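28 oct. 2023 – Terska, téléop, suite

Repris les démos sur le plateau rouge. Consigne du jour : appuyer sur le bouton vert, puis le bleu, puis le jaune, sans toucher au reste. 14 essais enregistrés, 3 à jeter. Sur deux d'entre eux j'ai poussé le cylindre vert en visant le bouton jaune, et le bras apprendra ça très bien, il n'apprend bien que mes fautes. 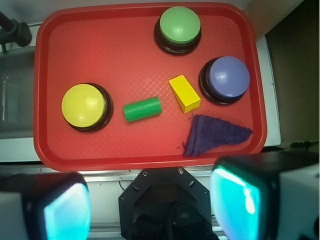

Le retour d'effort du pupitre Sial est toujours aussi bavard qu'une porte de placard. Je descends trop bas, je m'excuse auprès du bouton, je remonte. Essai 7 : correct, presque élégant – gardé comme référence.

Pour le chiffon, consigne à part : pincer, soulever, reposer. Pas commencé.

À faire : baisser le gain en Z, varier la place du bloc jaune entre deux prises, renommer les fichiers avant l'envoi à Wosstead (« test_bon_final2 », c'est moi, pardon).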